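Guides > Bedroom > Summer bedding

We use cookies to remember your settings. Accept / Manage

How to put winter bedding away for the summer

A thick duvet stored badly comes out smelling of cupboard. Allow a morning for the job, plus drying time.

1. Wash everything first, even if it looks clean. Check the label for the temperature and use half the usual powder. A double duvet needs a 9 kg drum or a launderette.
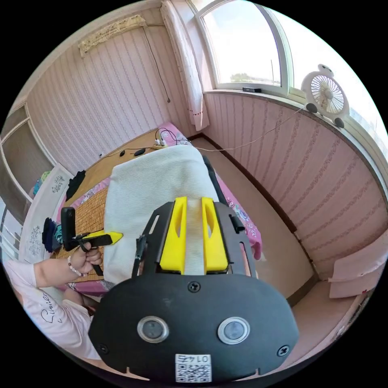

One reader wrote in to say that a second rinse made more difference than any softener, and that her duvet had stopped feeling stiff once she gave the softener up.

2. Dry it right through. Hang it over two lines, turn it every hour or so, and leave it indoors overnight before packing. Feathers hold damp in the corners, so squeeze those last.

3. Fold in thirds lengthways, then roll from the closed end. Kneel on the roll to push the air out.
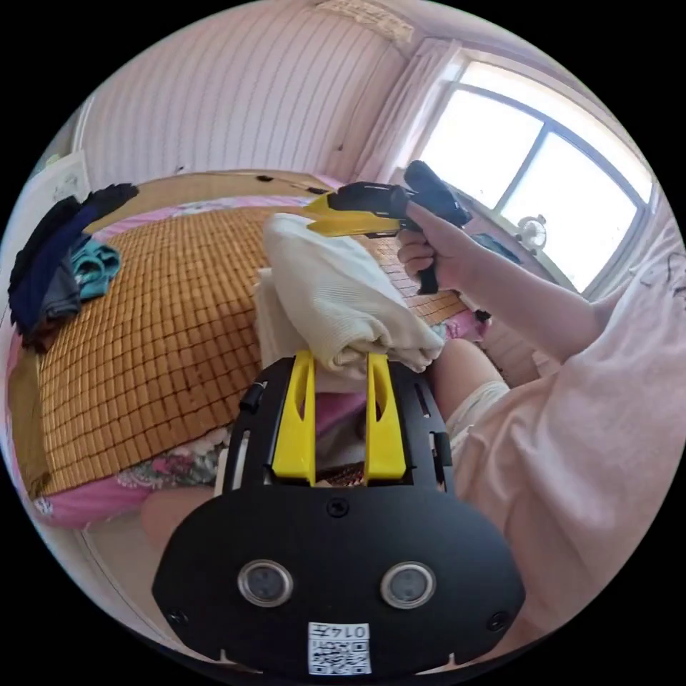 4. Pack in cotton. An old duvet cover does well. Vacuum bags are fine for polyester, but feather fillings should not stay flat for longer than 5 months. We keep ours in the Wellitz cotton sacks, the large size — the small one only takes pillows.

5. Label the bag with the size and the month. Ours goes up in May and comes down in February if we have guests.

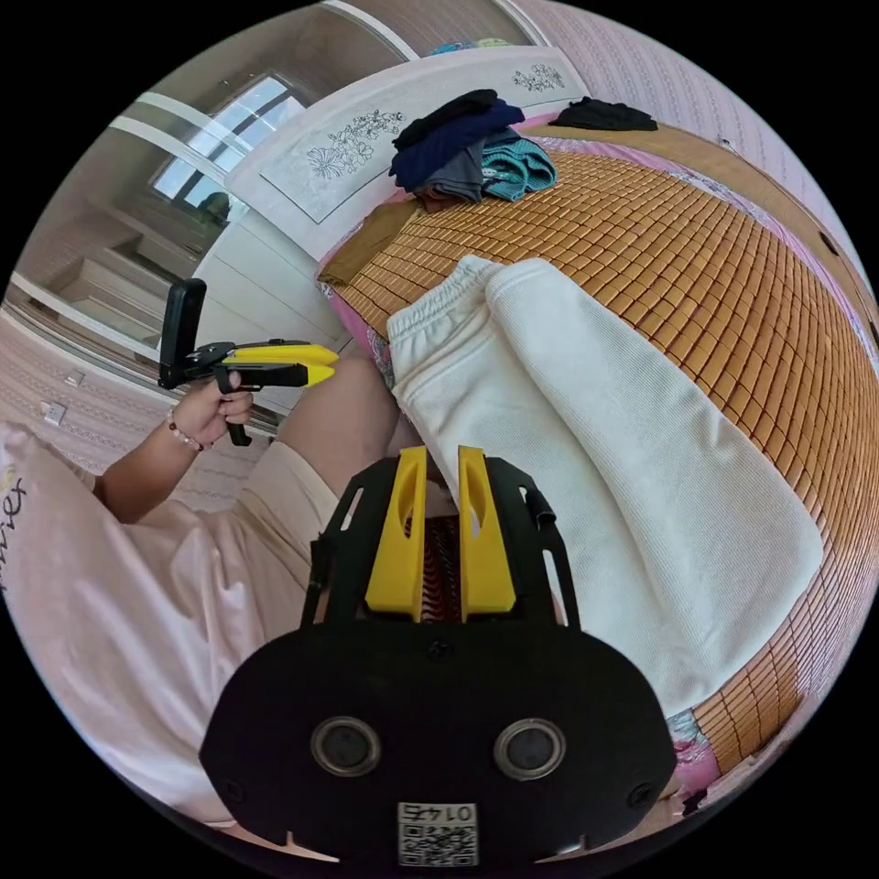

Summer bedding needs less work. A cotton sheet and a thin blanket will do on most nights, and some people add a sleeping mat. A bamboo surface like the reddish-brown one in the photo should be wiped with a wrung-out cloth and left to air before anything goes on top of it. Keep it out of strong sun, which can make bamboo brittle.

Contact us | © Gisa Home Guides | Back to top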